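Desktop tower (opened for service)

A desktop tower is the upright box that holds the working parts of a personal computer. I've been writing up household electronics for the Zalldale reference pages for a good while now, and this is the entry I get the most mail about (most of it from people with a side panel in one hand), so I'll keep it friendly.

Layout

Lay the case on its side with the open side up and it all gets much easier to follow! The power supply is the metal block in an upper corner, usually wearing a label full of tiny print. The motherboard is the big green board, and the processor sits in a socket on it under a flat metal lid called the heat spreader. On plenty of machines you won't see that lid until the cooler comes off. Memory slots run alongside, expansion cards plug in near one edge, and the drives get their own metal cages at the front of the case.
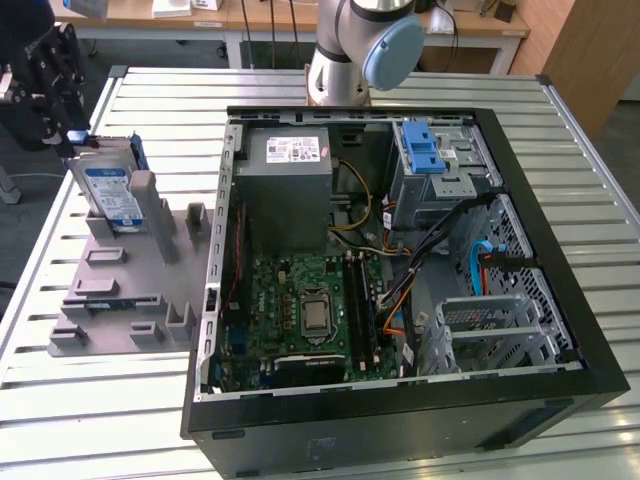
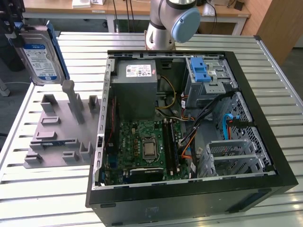
Tower on its side with the panel off: power supply, green motherboard with the processor showing, and drive cages at right.

Cables

I used to be scared of the cables. Yellow wires from the power supply normally carry 12 volts, red ones 5 and orange ones 3.3, with black for ground, and a SATA cable carries data between a drive and the board. SATA cables come in any color the maker likes, so don't read anything into a blue one.

Drives

A full-size hard disk is called a 3.5-inch drive, and it generally slides into a tray or clips into a bracket before it goes in the cage. Colored plastic on a bracket or latch is often the bit you're meant to press or pull, which I wish I'd known before I bent the cage on my old Teswood. My Sinano has 2 drives and 26 screws, and I keep the screws in a muffin tin.

Working on one

Shut it down, unplug it, and touch bare metal on the case before you reach in. Never open the power supply itself.

See also: Zamora case, Hard disk tray, Cable colors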